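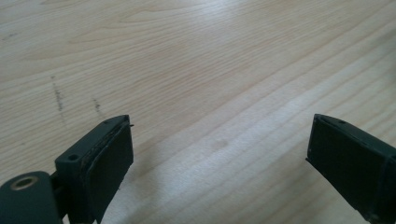 Yakubu Bashir 说,桌面反光就反光,谁会趴在桌子上看书,把灯关了不就好了。

他是在楼梯口说的,手里端着咖啡,说完就上楼了,所以没能当场反驳,只好写在本子上。灯关了看不见纹理,看不见纹理就没法判断该怎么弄,这张浅色的桌面我们已经为它吵到第二个礼拜,关灯等于认输。再说他自己的工位靠窗,当然不在乎灯。

2019年7月18日,Jalik 楼下工作间,湿度 69%,闷。除湿机开着,声音像有人在隔壁慢慢嚼冰块。上午本来要排下周的料,没排成,时间全花在桌面上了。

先把争论的来龙去脉记一下,免得以后翻本子的人以为我们吃饱了没事干(也不算冤枉)。

桌子是年初从 Daher 仓库搬来的,一月份,下着雨,没有单据,没有规格,只有一张写着“桌”的纸条。这张纸条还夹在本子前面,字写得很好看。问题就出在“桌”这个字信息量有限。什么木头,实木还是贴皮,面上做的什么漆,全靠猜。Frans Vermeulen 一口咬定是枫木,我看着像桦木贴皮,两个人各看各的纹路,越看越觉得自己对。

支持枫木的理由(Frans 口述,我记的时候已经尽量客气):颜色淡,纹理细,线条长而且匀,摸上去没有导管的那种颗粒感。支持桦木皮的理由(我的):有几处纹路拉成长长的圈,像把一滴奶油用筷子拖开,旋切的单板常常这样。Frans 说锯出来的枫木也会有。我说那你找一块来。他去料架上翻了半天,找来一块水曲柳,说手感可以参考。水曲柳放在窗台上,目前当镇纸用。

正经办法是看侧边。实木的话,端面能看见年轮接着面上的纹走下去;贴皮的话,侧边要么露出基材,要么是封边条。不巧侧边有一层封边,颜色跟面上配得很像,做工比我们俩都好。要看里面就得把封边撬起来一小段,Frans 不同意,理由是“撬开就回不去了”。我认为他是怕看见基材。

于是退一步,从桌底看。桌底刷了一层灰白的东西,厚,连螺丝槽都糊平了。拿手电照了半天,只确认了当年刷漆的人很慷慨。想过用刮刀刮一块,后来想想桌底那位置刚好在横撑后面,要躺下去才够得着,今天这个湿度,地面摸着都是潮的,算了,留给穿工装的人。

纹理的部分先到这里,写下来的结论是:没有结论。表格里材质一栏我用铅笔写了“枫/桦”,Frans 看了以后把“桦”描浅了一点。

下面说漆面,这才是要干活的地方。

面上的光泽介于半哑和哑之间,偏滑,摸不出明显的纹路起伏。站着看很舒服,米色,暖的。坐下来视线一低,灯光就在上面铺成一条斜的白带子,带子里面的木纹发白发虚,像洗过太多次的衬衫。带子外面又好好的。画线的时候特别讨厌,铅笔线一进亮带就不见了,得歪着头找,找到了线又忘了尺子压在哪。

Yakubu 的建议(关灯)见开头,不采纳。

Frans 的建议是把面磨掉重做,上 Gevari 的哑光硬蜡油,他手上正好有一罐开过的。我问开过多久,他说盖子盖得很紧。这不是时间单位。

我的建议是先别动,试两件便宜的事:一是把灯往后挪,二是在角上拿细砂布轻轻打一小块看光泽降多少。如果真是贴皮,面上那层木头薄得可怜,磨穿了就露底,到时候枫木还是桦木倒是一眼就清楚了,只是代价大了点。

上午的试验,按顺序记。

挪灯。顶上那排灯管装在滑轨上,滑轨据说可以滑。拧松卡扣,推,不动;再推,整段轨道跟着走,掉下来一撮灰,正好落在 Frans 的茶里。他喝完才发现。后来往卡扣里喷了点硅油,总算推过去了,停在桌子靠墙那一侧。坐下来看,白带子还在,换了个方向而已,从右手跑到左手。左手那边我平时放图纸,所以算有进步,给它打个及格。

然后想到在灯管上蒙一层硫酸纸。硫酸纸是画图剩的,拿长尾夹夹住两头。效果意外地不错,亮带的边缘散开了,没那么刺眼,铅笔线勉强能跟住。缺点是整个房间暗了一档,而且风扇一转,纸就哗啦哗啦响,跟除湿机合奏。另外纸离灯管太近我不放心,下班前已经拆了。要长期用得买正经的柔光罩,Brarkus 的目录里有,尺寸合不合要量,灯管长度我没量,梯子被楼上借走了。

擦拭。趁着灯没挪回去,把桌面擦了一遍。先是拧干的棉布,再是干布,顺着木纹走。以前有人(本子前面有记录,笔迹是我的)用厨房那瓶去油的喷剂擦过工作台的一角,擦完那块发雾,至今还在,放杯垫正好挡住。所以这次只用清水。擦完等了一会儿再坐下来看,亮带跟擦之前一个样,可见不是油污的锅,是漆面本身反的。这一条排除了,挺高兴的,虽然排除掉的是最省钱的一种可能。

打磨小样。没敢在桌面上动,找了块做抽屉剩下的浅色多层板当替身,刷过半哑光水性漆,放了很久,漆早干透了。Frans 伸手就拿 80 目的砂纸,说先粗后细是规矩。我说这是刷好的漆面,你拿 80 目上去就不叫降光泽,叫拆房子。他说小样嘛,试一下又不会怎样。试了一下。现在我们知道会怎样了:三下就见底,木皮底下那层横纹露出来,边上一圈白毛。小样背面写了“Frans,80 目”,挂在门口作教材。

换细的又做了一遍,换的是灰色百洁布,不带研磨粉的那种,顺纹推,手放平,不使劲。推完用粘布过一遍。光泽肉眼看是下来了,斜着看亮带发散,边缘软,木纹在里头还能认出来。可是推得不匀的地方会有一道一道的,侧光下特别明显,像没刮干净的胡子。小面积看不出什么,整张桌子这么推,手稍微一抖就留一辈子。要做就得垫一块平的木块,包着布推,一趟从头拉到尾,中间不停。Frans 说他手稳。他说这话的时候正在用纸巾擦洒出来的茶。

油的小样也做了,免得有人说我偏心。Gevari 那罐打开,上面结了一层皮,挑掉,底下看着还行,搅了很久。薄薄擦一层在打磨过的另一半上,颜色马上深下去一截,往黄里走。Frans 说这叫“把木头的性格带出来”。我觉得原来的性格挺好的。这么浅的桌面,好处就是放什么东西上去都看得清,小螺丝掉了一眼能找着,染成蜂蜜色等于把这点好处送人。罐子上写要过夜才干,今天这湿度估计不止,小样搁在架子顶上,明天谁来得早谁看,别用手指去按。已经有一个指印了,不是我的。

中午 Yakubu 下来拿卷尺,看见门口那块“教材”,问是谁干的,我指了指背面。他又看了看挪过的灯,说亮得挺好的呀。然后坐到桌前,低头,沉默了一下,说,哦,是有一点。这是本次争论中唯一一次有人改变立场,特此记录。不过他接着又说,可以铺一块切割垫。

切割垫这事得认真想一下,因为它蠢得有道理。灰的或者绿的垫子,哑光,有格子,画线量尺都方便,裁东西也不伤面。铺上去,反光没了,木纹也没了,枫木桦木之争随之失去意义,大概是最后这一点让我不太情愿。Frans 也不情愿,他说铺了垫子这桌子跟铁皮桌有什么区别。难得我们意见一致。折中办法:切割垫只在画线和裁料的时候铺,用完立起来靠墙,不许在桌上过夜。垫子底下要先拿布抹一遍,有木屑压在底下会把漆面磨花,之前工作台上那几道弧线就是这么来的。

下午真正的活儿只干了一点:把抽屉滑轨的孔位复核了,左边那根比图纸低,低得不多,垫一片卡纸能救。孔是谁钻的本子上没写,大家都说不是自己。

待办,按我的心情排:

量灯管长度,查 Brarkus 的柔光罩。梯子要回来。

油的小样明天看干没干,颜色对着原桌面比,要在白天窗边比,别在灯下比。

给 Daher 那边写个信,问一月份搬来的桌子有没有采购记录,材质写的什么。我本来一开始就该写的,但那样的话 Frans 会说我作弊。信已经起草了,语气很平和。

借一个光泽计。楼上说有,借的时候带上校准板,上次只借了机器下来,读出来的数谁也不信。

百洁布再领 3 片,灰色,别领成绿的。绿的是洗锅的。

桌面在有定论之前不许打磨,不许上油,也不许拿热杯子直接放。笔和螺丝刀可以放,喷剂不行。

补一条,傍晚写的。Frans 临走前又蹲到桌角看了很久,用指甲沿着一条纹路慢慢划过去,没用力,站起来说,也可能是桦木。我问他真的吗。他说,也可能。铅笔的“桦”我又描回来了,描得跟“枫”一样深。

封边明天还是不撬。湿度计换了电池,读数没变。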